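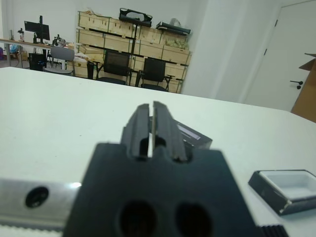 The gripper at the sorting table, fingers nearly closed.

STATEMENT ON THE MATTER OF UNIT 4

A short story

The following account was prepared at the request of the Director of the Zoltum Institute and was read to the staff in October. It is given as it was read, save that the seating plan has been left out.

1. The Institute regrets that on the second evening of the trial, Unit 4 closed its gripper upon the left sleeve of Dr Babar Gilani and did not open it again for six hours.

2. Dr Gilani was not hurt. The sleeve was that of a grey jacket bought for his daughter's wedding, and he has asked that this be recorded. It is recorded.

3. Unit 4 had been set the task of lifting small articles from the white table and placing them in the tray. It had been taught this work by Miss Amna Dogar, a junior technician, over the course of the spring. Miss Dogar's notes describe the unit as willing. The Institute has advised her that willing is not a term used in fault reports, and she has replied, in writing, that she is aware of the fact.

4. The unit ran upon a control program named Min, supplied by the firm of Skirach. Under Min, the fingers would open on one of two conditions: that the article had been set down, or that the article had been found to be missing. A sleeve with an arm in it met neither condition. It could not be set down, as it was attached to Dr Gilani, and it was plainly not missing.

5. At the time of the event Dr Gilani had reached across the table to move an article which, in his view, lay too near the edge. The rule concerning hands on the table was displayed on the door. Dr Gilani wrote the rule. He has said that he had in mind other people's hands when he wrote it.

6. Miss Dogar was the only other person in the building. She pressed the stop button at once. The stop button worked as designed, in that it removed all movement from the arm, including any movement by which the fingers might have opened. The makers of the gripper had foreseen that a machine might drop a heavy load on a person's foot if its power were lost, and had arranged for it to hold. They had given thought to the foot.

7. Miss Dogar then telephoned the Skirach support line. She was given the fault number 2609 and was told that an engineer would call back. She asked whether the fingers might be forced. She was told that this would end the warranty. She put the question to Dr Gilani, who said that the Institute could not afford to end the warranty, and who has since been asked by several colleagues why he did not simply take off the jacket.

8. The Institute wishes to deal with this point fairly. Dr Gilani's statement says that the cuff was held tightly and that he could not draw his hand back through it. Miss Dogar's statement says the same. Mrs Razia Abbasi, who examined the jacket afterwards, was of the opinion that the hand would have come through with a little patience. All three statements have been placed on file.

9. What passed between Dr Gilani and Miss Dogar during the hours that followed does not bear on the fault, and the first draft of this account left it out. The Director asked that it be put back.

10. Miss Dogar brought one of the black chairs round to the table so that Dr Gilani could sit down. She brought the other for herself. They had worked in the same room for two years. In that time, by her reckoning, he had spoken to her chiefly about labels.

11. Dr Gilani asked how she had taught the unit to close on an article without crushing it. She told him that she had used eggs. He said that he had seen no eggs in the accounts. She said that she had bought them herself and had eaten the ones that survived. He asked what had become of the others, and she said that she had eaten those too.

12. He then looked at his sleeve and observed that the cloth was not torn, nor was his wrist bruised. The fingers had closed as far as they needed to and had gone no further. He remarked that it was very good work. Miss Dogar's statement records that she did not know how to answer and so went to see whether the kettle had boiled.

13. Later Dr Gilani spoke of the wedding, which had taken place abroad, and at which he had made a speech that in his opinion was too long. At Miss Dogar's request he gave part of it again. She judged that it might have lost the section on punctuality.

14. The engineer, Mr Yasir Kakakhel, rang shortly after midnight. He had been asleep. He asked Miss Dogar to restore the power, to slide the tray beneath the gripper, and to request that Dr Gilani lower his forearm until it rested in the tray and lie perfectly still. This was done. Min considered the position for some moments and concluded that Dr Gilani had been set down. The fingers opened.

15. The cause has been found to lie in the conditions described at paragraph 4. Skirach has supplied a third condition, under which the fingers will open when a person present asks them to. The Institute was surprised to learn that this had always been possible, and was sold separately under the name Zokis.

16. The following steps have been taken. A hand release has been fitted to the gripper. No person is to work at the table alone, whatever that person's rank. The notice on the door has been rewritten by Miss Dogar and is shorter.

17. Miss Dogar has been made a senior technician. The cost of the eggs has been repaid to her in full.

18. Mrs Farzana Awan, Director, asked Dr Gilani whether he wished to add anything before the account was closed. He said that the jacket had been cleaned and that he intended to go on wearing it to work. A faint line remains on the cuff where the fingers met, and he has declined the Institute's offer to have it pressed out.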